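Worktop and tray check - Suriven tea room, back kitchen
Checked by Zoia Stelmakh, November, before opening

1. Worktop wiped down
Yes. The marble-pattern top came up beautifully with plain soapy water. Please keep the scouring pads well away from it!

2. Trays out and emptied
Yes, and what a pleasure to see them all back in one place. They live in a row against the flowered wallpaper, open side up, so anyone coming in at 7 can grab one and get going. 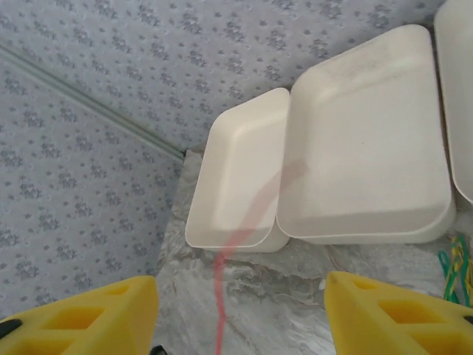

3. Tray condition
Pass, with comments. Rims and rounded corners are the bits to run a finger along, and I found no chips at all on my round. The middle tray has a greyish smudge on its far inside wall and a tiny dark speck on the floor of the tray, so it goes through the wash again before any scones go near it. The narrow one on the left has a creamy tint high up on the inner wall. Mateja, could you try the soft brush on that?

4. Spacing
Needs a tweak. The left and middle trays are touching rim to rim. I'd love a finger's width between them - it makes lifting so much easier and saves the rims from knocking.

5. Wallpaper behind the worktop
Keep an eye on it. The trays are pushed right up to the wall and the paper is far too pretty to scuff. Pull them forward a little when you put them back.

6. Wash temperature
Set to 60. Lovely hot water all week, thank you Åsmund for sorting the boiler.

7. Spare trays
Order 659 from Zostard is still to come. Nermina is chasing it.

Overall: pass, with items 3 and 4 to be looked at again by Doina at the afternoon check.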